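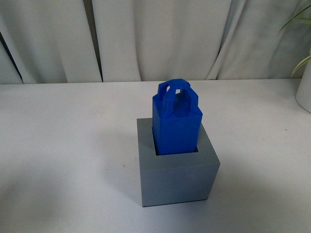
Kibet Mbwambo는 끼움부의 여유를 더 줄이면 안 된다는 의견을 보내왔다. 여유가 작을수록 정밀해 보이기는 하지만, 사용자가 블록을 조금이라도 기울여 넣으면 입구 모서리에 걸리고, 그 상태에서 힘을 주면 옆면이 긁혀 다음번에는 더 잘 걸린다는 것이다. 또한 여유를 정할 때에는 블록과 상자를 따로 잰 치수만 보지 말고 반드시 짝을 맞춘 상태에서 판단해 달라고 하였다. 본 일지는 이 의견에 대한 검토와 금일 작업 내용을 함께 기록한다.

Omholm 공작실 작업일지 제237호
작성일: 2026-09-17
작성: Shigeru Sasaki
공람: Radoslava Jireš, Saturnino Mateos, Kibet Mbwambo, Desmond Haddad
건명: Koubek 끼움 교구, 손잡이형 청색 블록 및 회색 상자(시제품 2호)

1. 경위

Koubek 교구는 Tidham 작업치료실에 납품할 예정인 끼움 연습용 도구이다. 사각 블록을 사각 구멍이 있는 상자에 넣고 빼는 단순한 구성이며, 블록 상부에 손잡이를 일체로 둔다. 8월 협의에서 Tidham 측은 손가락을 깊이 넣지 않아도 들어 올릴 수 있는 형상을 요청하였고, 이에 따라 상면에 아치 두 개를 교차시킨 현재의 손잡이로 변경하였다. 1호는 상면에 둥근 꼭지를 둔 형식이었으나, 쥐는 방향이 정해져 있지 않아 블록이 손안에서 돌아간다는 지적이 있어 채택하지 않았다.

2. 블록

출력 재료는 기존의 청색을 그대로 사용하였다. 색을 바꾸자는 의견도 있었으나, 흰 작업대와 회색 상자 모두에서 구별이 잘 되는 점을 고려하여 유지하기로 하였다.

옆면에는 가로 방향의 적층선이 남아 있다. 기능상 문제가 되는 수준은 아니라고 판단하나, 끼움이 이루어지는 면이므로 관리가 필요하다. 400번 사포로 네 옆면을 세로 방향으로만 가볍게 다듬는 것을 표준 처리로 정한다. 가로로 문지르면 적층선을 따라 골이 깊어지는 경향이 있고, 모서리가 먼저 깎여 단면이 흐트러진다. 손잡이 안쪽은 사포가 닿기 어려우므로 작은 줄을 사용한다. 이 부분은 손가락이 직접 닿는 곳이어서 옆면보다 더 꼼꼼히 확인하여야 한다.

상단 모서리의 모따기는 현행대로 둔다. Desmond Haddad는 모따기를 없애면 상면이 넓어져 손잡이 뿌리를 두껍게 할 수 있다고 제안하였다. 타당한 점이 있으나, 블록을 떨어뜨렸을 때 상단 모서리가 먼저 상하는 사례가 1호에서 확인된 바 있어 당장은 반영하지 않는다. 손잡이 뿌리의 보강은 안쪽 모서리에 살을 덧붙이는 방법으로 따로 검토한다.

3. 상자

상자 입구는 블록 단면보다 아주 조금 크게 잡았다. 블록을 넣어도 손잡이와 몸체 윗부분이 입구 위로 나오도록 하는 것이 설계 의도이며, 이 높이는 꺼낼 때의 편의와 직접 관련된다. 더 깊이 넣으면 자세는 안정되지만 손가락이 상면 테두리에 닿게 되어 Tidham의 요청에 맞지 않는다.

상자 바닥의 미끄럼 방지 처리는 미결이다. 블록을 급히 당기면 상자가 함께 끌려올 수 있다는 우려가 Saturnino Mateos로부터 제기되었다. 얇은 패드를 붙이는 안과 상자의 무게를 늘리는 안이 있으며, 패드는 세척 과정에서 떨어질 가능성이 있고 무게를 늘리는 안은 보관과 운반에 부담이 된다. 치료실의 세척 절차를 먼저 확인한 뒤 결정한다.

4. 여유에 관한 검토

Kibet Mbwambo의 의견을 수용하여 여유는 현재 값을 유지한다. 줄이는 방향의 수정은 하지 않는다.

다만 다음 사항은 구분하여 기록할 필요가 있다. 걸림은 입구에서 생기는 것과 안쪽에서 생기는 것이 있으며 대책이 서로 다르다. 입구에서 걸리는 경우는 블록 하단 모서리에 작은 경사를 주면 상당 부분 해소될 것으로 본다. 안쪽에서 걸리는 경우는 벽면이 평행하지 않거나 블록 옆면에 돌기가 남은 경우가 대부분이므로, 여유를 키워서 해결할 일이 아니다. 지금까지의 기록에는 두 경우가 모두 '뻑뻑함'으로만 적혀 있어 원인을 되짚기 어렵다. 앞으로는 걸린 위치를 반드시 병기한다.

블록을 네 방향으로 돌려 가며 끼워 보는 확인도 절차에 추가한다. 단면이 정사각형이므로 어느 방향으로도 들어가야 하며, 특정 방향에서만 뻑뻑하다면 블록 또는 입구의 직각이 틀어진 것으로 본다. 확인은 같은 블록과 같은 상자를 짝으로 하여 실시하고, 짝을 바꾸어 쓴 경우에는 그 사실을 적는다.

끼운 상태에서 블록과 입구 사이의 틈이 한쪽으로 몰려 보이는 것은 그 자체로 불량 사유가 아니다. 여유가 있는 이상 블록은 어느 한쪽으로 치우쳐 앉게 된다. 손으로 중앙에 맞추어 놓고 잰 값은 실제 사용 상태와 다르므로 참고치로만 취급한다. 이 점은 Radoslava Jireš의 질의에 대한 회신을 겸한다.

5. 보관 및 표시

시제품 2호의 블록과 상자는 비품대장 2,801번으로 함께 등재한다. 짝이 섞이지 않도록 한 벌을 같은 통에 넣고, 꼬리표는 통에 부착한다. 블록 옆면에는 어떠한 표시도 하지 않는다. 지난번 1호 블록의 옆면에 스티커를 붙였다가 뗀 뒤 접착제가 남아 끼움 확인 결과를 전부 폐기한 일이 있었다.

사포 작업은 흰 작업대에서 하지 않는다. 청색 분진이 상판에 남으면 닦아 내기 어렵고, 이후 같은 자리에서 확인 작업을 할 때 입구 안으로 들어갈 수 있다. 다듬기는 창가 쪽 작업대에서 하고, 마른 솔로 털어 낸 다음 옮긴다. 물로 씻은 경우에는 손잡이 안쪽까지 완전히 말린 뒤 끼운다.

6. 후속 조치

하단 경사를 적용한 블록 도면 수정: Desmond Haddad. 경사의 크기는 도면에 명기하고, 기존 도면은 폐기하지 말고 구판으로 보존할 것.

Tidham 세척 절차 문의: Saturnino Mateos. 사용하는 세제의 종류와 담금 여부를 포함하여 질의할 것.

청색 재료 재고 확인: Radoslava Jireš. 부족할 경우 Ultthorpe 창고분을 먼저 사용하고, 제조 묶음이 다르면 색 차이를 기록할 것.

끼움 확인표 양식 개정: 본인. 걸린 위치, 블록의 방향, 짝의 변경 여부를 적는 칸을 추가한다.

추기. 손잡이 앞쪽 창의 모서리를 더 둥글게 하자는 건은 아직 회신이 없다. 도면 수정과 시기를 맞추는 편이 좋으므로, 의견이 있는 사람은 Desmond Haddad가 작업을 시작하기 전에 본 일지 여백에 적어 주기 바란다.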